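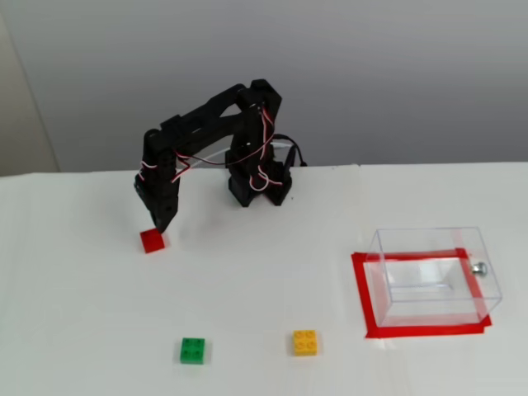
Teaching a small arm by remote control: put the red piece in the box

By Deividas Lukoševičius

This guide is for people who have the Flernus leader handle connected and want to record their first task. You need a flat white surface, a clear box, red tape and a few small objects.

Step 1. Prepare the table
Stick the tape on the table first, then put the box inside the tape. If somebody pushes the box, you can put it back in the same place. Leave the toy bricks in front of the arm. They are not part of the task, but the robot must learn to ignore them.
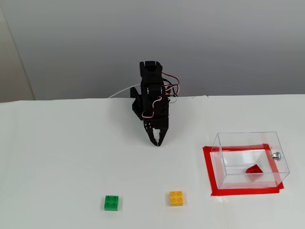 Gripper over the free part of the table, red piece in the box.

Step 2. Practise before you record
Move the handle slowly and watch the jaws, not your hand. My colleague Guadalupe Ochoa makes 14 practice runs with each new person — it sounds like a lot, but the movements become much calmer. Go down straight, close, wait a moment, go up. Carry the piece high enough to pass over the wall of the box.
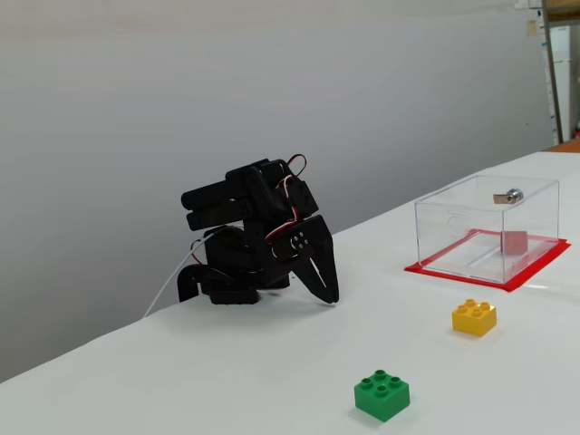
When you open the jaws, do not pull back at once. Lift the arm first and then return to the rest position, always by the same path. If you hesitate in the middle, delete this run and do it again. 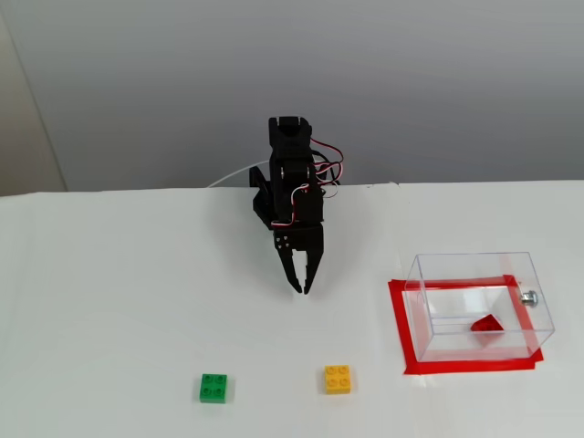 Step 3. Record the runs
Make 40 runs for the first training. Move the start position of the red piece a little each time. Save every run before you start the next, and take a break when your wrist is tired.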